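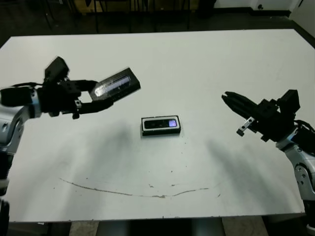 White table, one small object in the middle

Lists > Golstead Makers > Shared Space > Archive

Re: table sizes for the new room
2021-10-27

Quick one, typing between calls. Went over the Apaza quote again. 155 each for the tops, legs extra. Stavico is cheaper but wont deliver past Drarklow, so somebody has to drive. Not me this time.

Hema Poduval wrote:
> Do we want the 80 cm depth or the deeper one? I measured the
> doorway and either gets through on its side. Budget is still 480.

80 please. Deeper ones are a pain, you can't reach the back sitting down — we had that at the old place and it just collected mugs. Three tops at 155 fits, but no legs in that. Could reuse the old trestles till May? Two of them wobble, I know.

Also need a yes or no on the 12 stools. Seller is holding them untill I call back.

Comments

pkl: Yes to stools. Trestles fine if someone shims them.

Hema: OK, 80 it is. I can drive if it's a morning.

marten_r: are the stools the tall kind?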